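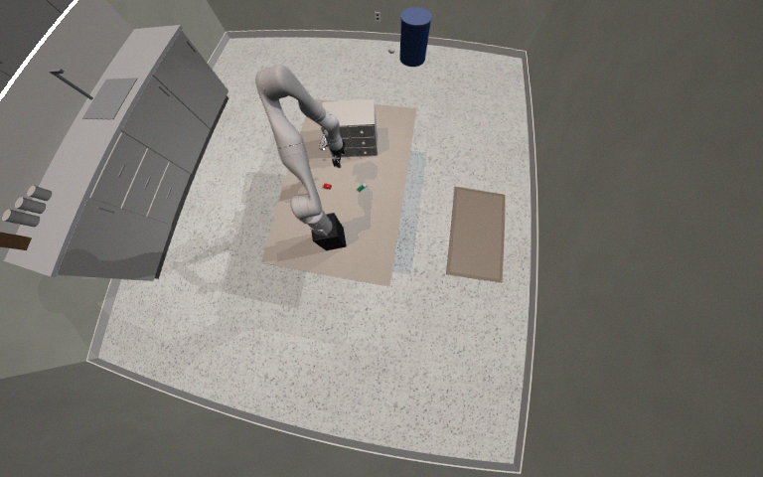
Why does the paste go thin after a couple of days in the jar?
Mostly because the starch was never fully cooked. It thickens early, looks finished, and gets taken off the heat too soon.

2024-04-22
Wheat starch paste, second round

Carrying on from the notes in March. Same starch (the Kustuvia bag, nearly done) and tap water that had been boiled and left to cool. Soaked overnight this time, where the March batches went straight on the heat.

Batch A: one part starch to four parts water by volume. Stirred all the time, turned right down once it went cloudy. It thickened very fast and caught a little on the bottom of the pan. Kept it going well past the point where I would normally stop. It went from white to slightly grey and see-through, and the spoon left a track that closed slowly.

Batch B: one part to five. Easier to stir, no lumps. Sieved 3 times through the fine mesh, then let down with water on the board until it brushed out like single cream.

Test strips were cut from the Wijesinghe tissue, torn edges on one side and cut edges on the other. Pasted on to offcuts of ledger paper from the spoiled copy of volume 935, blotter both sides, light weight on top. Left under weight until the next morning.

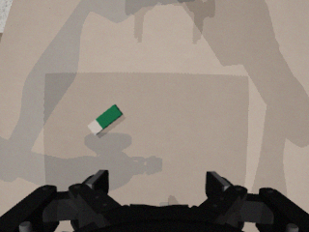

Fesley wrote back that they stopped sieving more than once years ago and saw no difference in the mends, as long as the paste was worked hard with a stiff brush beforehand. They also leave theirs in one lump under water and cut off what they need each morning. Worth trying with the rest of A.

Results so far:
B on torn edges is the best of the lot. Flat, no shine, edge hard to find with a fingertip.
B on cut edges holds but shows a line.
A on torn edges is strong but cockled the offcut. Too much paste or too wet, probably both.
A on cut edges lifted at one corner when flexed.

I used A nearly neat for the first few strips, so the comparison is not quite fair - should have let both down to the same feel before starting. Do that next time.
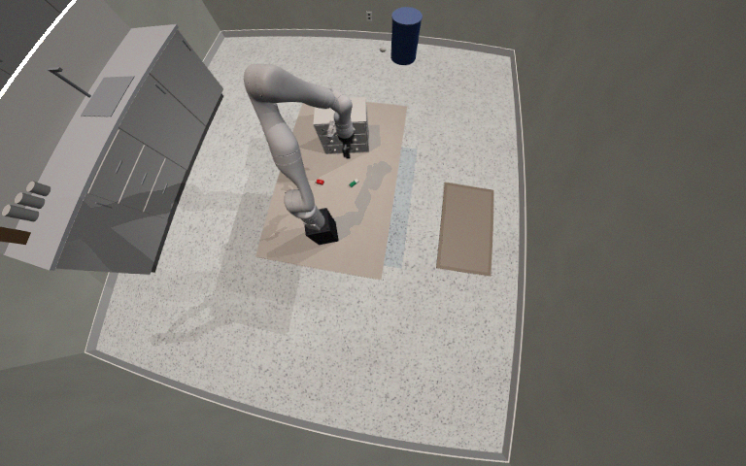 Storage

Both jars are in the small fridge, lids on, a spoonful of boiled water over the top. No thymol in either. Smell them each morning and write it on the lid. Anything sour goes out, don't try to save it by recooking.

To do

Order starch. Getgate have the smaller bags again, and we throw away too much from the large ones.
Repeat A with less heat and a longer cook.
Try B on the leather-stained leaves, folios 200 to 267, but only after a test on a blank corner.
New blotters. The old ones have dried paste on them and marked two strips.

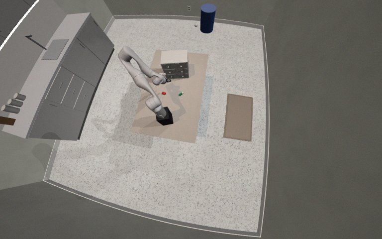
Arm and chest of drawers, tan mat.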